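Nodoson opens repair room in Todomley with small tools to borrow

Residents of Todomley will be able to mend spectacles, toys, lamps and small household goods at a new repair room run by Nodoson, the repair and reuse charity based at Sturkside. The room opens to the public in February, on the ground floor of the former Rivas building, and will be open every Saturday from 10am until 3pm.

Visitors can bring in a broken item and work on it themselves at a shared table, with help from a trained repairer if they want it. There is no charge for using the room. Spare parts such as screws, springs and fuses are sold at cost.

Nodoson has run repair afternoons at Sturkside for several years, in a hall where everything had to be packed away at five o'clock. The charity mended around 2,000 items there. Many of the people who came had travelled from Todomley, and the charity began looking for a second room in the town after a survey of its members.

Tools to use and to take home

The room opens with a stock of 200 hand tools. Most are small ones for fine work - precision screwdrivers, tweezers, pin vices and pliers - as these are the tools members said they did not own. A tool can be used in the room or borrowed for 15 days with a free membership card.

"People have a big screwdriver in the kitchen drawer and nothing that fits the screw in a pair of glasses," said Anjani Nasution, who manages the new room. "They try it with a knife and the screw head is ruined. We would like them to come to us before the knife."

Staff will help each visitor choose the right tip for the screw before work starts. Tools are passed over laid flat on an open palm, handle towards the person's fingers, and new members are taught to do the same on their first visit.
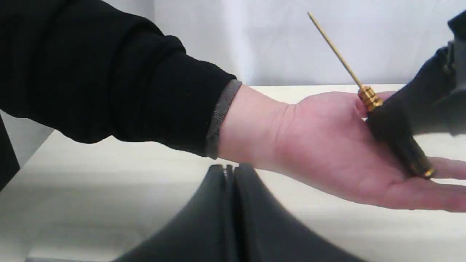 A plain table and good light

The room has been kept simple. The walls are white and the worktop is a pale beige, chosen after repairers at Sturkside complained of losing small dark screws on a brown table. Nothing is stored on the worktop. Tools are fetched as they are needed and go back to the rack when the job is finished.

Juwita Pattinasarany, who leads on training at Nodoson, said the colour of the surface had caused more discussion than anything else in the fit-out.

"We tried bright white first and it was tiring to look at for a whole afternoon," she said. "The cream is easier on the eyes and you can still find a screw on it. We also asked for a smooth top, with no joints for things to roll into." 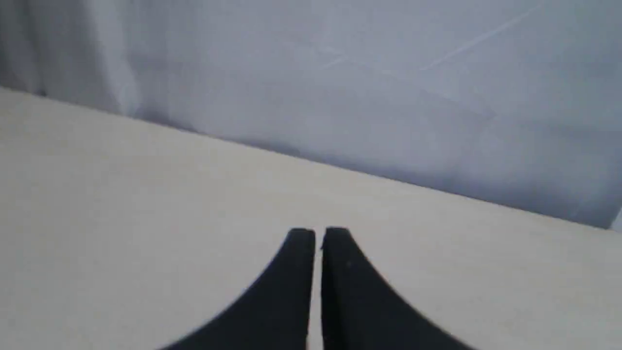 The pale worktop at the Todomley repair room.

Each repairer will work with one visitor at a time. Jobs are expected to take under an hour, and anything longer can be booked in for a second visit. Items that plug into the mains will be given a safety test before they leave.

The room cannot take microwave ovens, gas appliances, petrol tools or anything too heavy for one person to carry. Clothes and soft furnishings will still be mended at Sturkside only, where the sewing machines are kept.

Short courses

Two short courses will run on weekday evenings from the spring. The first covers screws and fixings, including how to remove a screw with a worn head. The second is on spectacles, clocks and other small items. Both are for beginners and all tools are provided. There are 100 places in total across the year, and members can book from the day the room opens.

"The courses are slow on purpose," said Ms Pattinasarany. "You spend most of the first evening learning how to hold the thing and how hard to press."

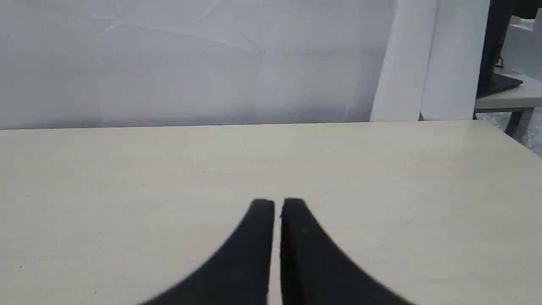
The table and white wall in the new room.

Visitors do not need to book for Saturday sessions, but may have to wait at busy times. The last item is accepted at 2.15pm. Children are welcome with an adult.

Nodoson is also asking for gifts of good-quality hand tools, especially small screwdrivers and fine pliers. These can be handed in at Todomley or Sturkside during opening hours. Power tools cannot be accepted.

Notes to editors

Nodoson is a repair and reuse charity. It runs repair sessions, tool lending and beginners' courses.

Anjani Nasution and Juwita Pattinasarany are available for interview. Requests to visit the room before it opens should be made to the Nodoson office at Sturkside.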